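The Last Coin Laundry in Greltstead

The washers at Stindine Wash start at 6 a.m., and on most mornings there are people waiting on the step. Greltstead once had three coin laundries. The one on Aasen Street closed first, then the one by the bus depot, and now anyone without a machine at home comes here or rides 13 miles to Halholm.

A wash costs $4.50. Drying is 50 cents for six minutes, and heavy things like towels and jeans can take a long time. Regulars know which dryers run hot and get there early to claim them. 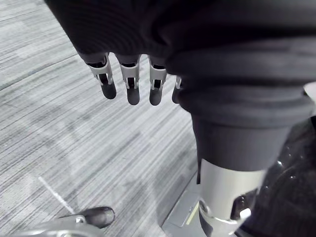

Dark fabric hanging over silver-gray fingers with dark, rounded tips.

Water is the biggest bill. The owners put in 16 front-loading washers last June, replacing top-loaders that used far more of it, and the monthly bill dropped by $900. They have held the price of a wash since then. Rent is a different matter, and the lease is up next year.

Many customers now wash at the laundry and dry at home, on racks or on a line in the yard.

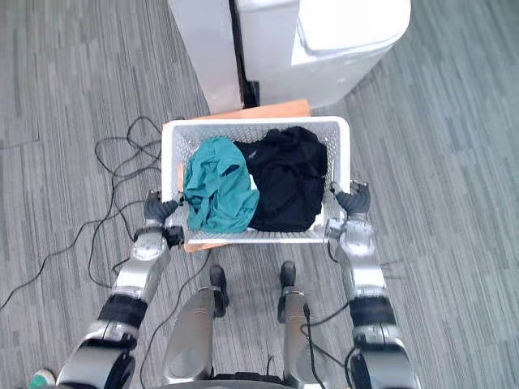 Carrying damp clothes home saves a few dollars a week, but they are heavy, and the hill on Aasen Street is steep. The town bus allows one basket per rider, and it has to stay off the seats. Some people split the wash over two trips. Others have started coming on Sunday nights, when the last bus is nearly empty and the driver lets the rule slide.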